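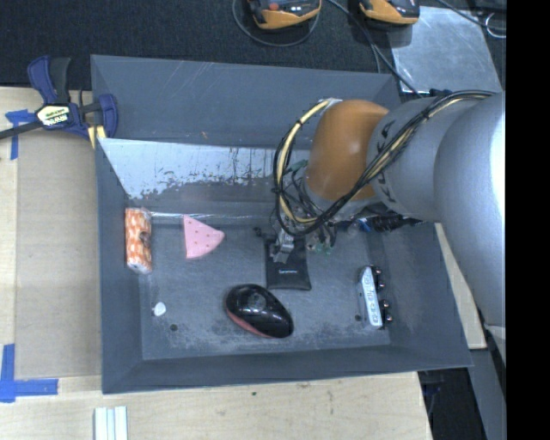

Gray bin, contents before sorting. Worn band on the back slope at top.

2023-02-01, bench 4

Mixed small goods, Harnevport returns. Bin not emptied between lots, so treat the contents as one batch.

Contents:
- long package, orange and white pattern, ends look wrapped. Dark brownish spot on the right side. Check for a leak before it goes on the shelf.
- pink wedge, dotted face. Logged as "slice, toy or sponge" until someone handles it.
- black pouch, flat, pale lettering on the lower half. Read it under the lamp and add the text to the sheet.
- mouse-shaped item, glossy black, red lower edge. Goes with electronics for now.
- narrow silver device, four dark knobs on one side, row of small markings on the face. Compare with the Skestico drawings.
- small dark knotted piece by the pouch. Bag separately, it will get lost otherwise.

Bin condition: floor scuffed and dusty, paler toward the front. Coating on the inner back slope is down to bright metal and flaking along the lower side. Back panel only scratched. Jultel quotes up to 11 days for a recoat. Hayashi liner might be quicker, have asked for the price.

Flakes could end up in the pouch or on anything with a tacky surface. Wipe each item before weighing. Scale limit is 1000 g, zero it with the tray on.

Lot number 191. Next full bin inspection is June, but I would bring it forward.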